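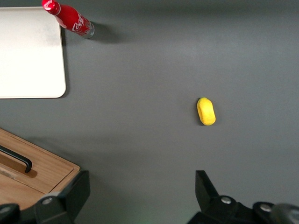

Gimwood swap tables return on Wed 25 August

The household swap tables at Gimwood Hall will be back for one evening this month, with a longer list of things people can bring.

Organizer Sneha Nautiyal said the tables would take kitchen items, drinks bottles, trays, boards and small toys. Clothes and books will not be accepted this time. At the last swap, 672 items changed hands and the clothes alone filled one side of the hall.

"We ran out of places to put things," Nautiyal said. "Small household stuff is what people ask for, so that is what we are sticking with."

Red aluminum Coca-Cola bottles with screw caps are among the things collectors have asked about. They can go on the tables with everything else and do not need to be sorted by brand. Plain cream or off-white boards and trays are fine too, even with a few marks on them. Small soft pieces such as sponges and foam toys should go in the box by the door.

Doors open at 5 p.m. for people dropping things off and at 6 p.m. for everyone else. Entry costs $2, and each household may take home as many items as it brought. Glass should be wrapped, and anything electrical has to stay at home.

There is space for 50 cars behind the hall. The Yüksel bakery across the street has agreed to let visitors use its lot after closing – the entrance is on the left, past the mailboxes.

Almost 117 households have signed up so far. Names can be added at the front desk or at the Skondoneo hardware store until the day before. Leftovers will go to the Tosuleo thrift shop the next morning, and the next swap is planned for November.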